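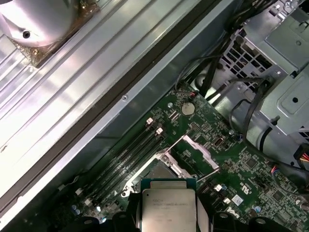

Figure 7. Inside one of the opened desktop workstations: green motherboard, four empty memory slots, coin-cell battery and the ribbed metal shroud.

4.2 What people look at first when the lid comes off

I went into this part of the study convinced that the processor would steal the show. It's the bit everyone has heard of, it costs the most, and our sign-up sheet at the Pedby repair evenings was full of people saying they wanted to "see the brain". So I'd written half my interview guide around it. What I got instead was a lot of talk about memory slots and batteries, and I had to rewrite the guide after the second evening (the old version is still in the appendix, because it shows what I was expecting).

Figure 7 gives a fair idea of how busy these boards look to somebody who has never opened one. The four memory slots are long, black and parallel, with pale clips at their ends, and they were what most of our 27 participants pointed to when I asked where they'd start. They're big enough to get hold of! People liked the clips especially. Several told me they looked like something meant for fingers, and one woman compared them to the catches on her old sewing box, which I've been repeating to colleagues ever since.

The coin-cell battery came next. I think this is simply recognition — everybody has changed one in a kitchen scale or a car key, and there it sits in its holder, a shiny disc on a green board crowded with tiny parts that mean nothing to the newcomer. A handful of people asked whether taking it out would wipe the machine. We talked through the difference between the board's settings and the files on a drive, and in my notes that chat turns up again and again as the moment somebody relaxed and pulled their chair in.

Small connectors were another matter. The one near the battery, with its red and black wires, worried people far more than anything larger did. "I'd never get it back on" is the remark I wrote down most, in one form or another. I had rather expected the fear to be about electricity, and for a few it was, but mostly it was about fiddly things and about breaking something that belonged to the group. Our Eken starter sheet doesn't mention small plugs at all, and I now think it should have a whole side on them, with drawings at life size.

Then there are the screws. I asked everyone to keep them in the lid of a jam jar, and the jam jar lid did its job until someone knocked it with a sleeve. A single round screw on a grey rail is easy enough to spot from the right angle and very hard to spot from the wrong one, especially with the light bouncing off bare metal as it does on that ribbed shroud. We swapped to a magnetic dish for the later evenings and I'd do that from the start another time. The glare I never really solved. Moving the lamp helped whoever was sitting opposite and annoyed whoever was sitting next to it.

I should say something about the words people used, as they fed straight into the coding described in 4.3. Hardly anyone said "motherboard" without being prompted. I heard "the green bit", "the floor" and, from two people on separate evenings, "the town", with streets and blocks. I kept "town" as a code of its own. It looked daft in the spreadsheet at first, but people who talked that way also tended to ask how one part was joined to another, and those were the people who came back in September for the second round.

The Kiani checklist, which we borrowed for scoring confidence, asks only whether a person can name a part. I found that too thin. Somebody can happily lift a pair of clips and have no name for them, and I'd call that knowing something about memory slots. So in the Fokau version, used for all of the results below, I added a second column for handling, and the two are reported side by side.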